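Section 6: Fitting the under-cabinet light rail

6.1 Before you start

The Vomow light rail is supplied in lengths of 600 mm. Each length carries its own driver and can be used alone or joined to others. Do not cut a rail. If the cabinet is shorter than the rail, order the short version from your dealer.

Check that the carton contains:

Light rail, with diffuser fitted
Mounting clips and screws
Driver lead with plug connector
Joining piece
End caps

You will also need a pencil, a tape measure, a bradawl and a cross-head screwdriver.

CAUTION: Switch off the supply at the consumer unit before you open any junction box. Fixed wiring must be carried out by a qualified electrician.

6.2 Marking out

1. Empty the cabinet and wipe the underside with a dry cloth.
2. Measure the thickness of the base panel. The screws supplied are 14 mm long and must not be used in a panel thinner than this.
3. Draw a line parallel to the front edge of the cabinet, directly behind the front lip if there is one.
4. Mark the clip positions on the line. The outer clips sit one hand's width in from each end of the rail.
5. Make a pilot hole at each mark with the bradawl.

Note: On cabinets with a recessed base, measure from the inner face of the side panel. Measurements taken from the outer face will put the rail off centre.

6.3 Fixing the clips

1. Hold the clip with the open side facing the wall.
2. Drive the screw until the head is flush with the clip. Do not use a power driver.
3. Repeat for the remaining clips and check with a straight edge that they are in line.
4. Press the back of the rail into the clips, then push the front up until it clicks.

If the rail does not click, remove it and check for a raised screw head. Forcing the rail will distort the diffuser and is not covered by the guarantee.

6.4 Connecting the driver lead

1. Remove the end cap nearest to the supply.
2. Push the connector into the socket. It fits one way only.
3. Run the lead along the rear of the cabinet and secure it with cable clips. Leave a small loop at the connector so that the rail can be taken down for cleaning.
4. Fit an end cap to the open end of the last rail.

No more than 6 rails may be joined to one supply. Where a longer run is needed, use a second supply and leave a gap between the two groups.

CAUTION: Keep the lead clear of hobs, extractor ducts and hinges.

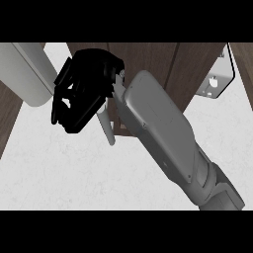
Skudemine Technical Publications Department

6.5 Testing

1. Restore the supply.
2. Touch the sensor at the end of the rail once. The light should come on at full output.
3. Keep a finger on the sensor to dim. Release it at the level required.
4. Touch once more to switch off.

The rail stores the last level used. After a power cut it returns to full output.

6.6 Faults

No light: check that the connector is fully home, then check the fuse in the plug or spur.
Only the first rail lights: reseat the joining piece.
Light flickers when dimmed: the rail has been wired through a wall dimmer. Replace the dimmer with a plain switch.

For spare clips and end caps, quote the part number printed on the carton label. Cleaning is covered in Section 7.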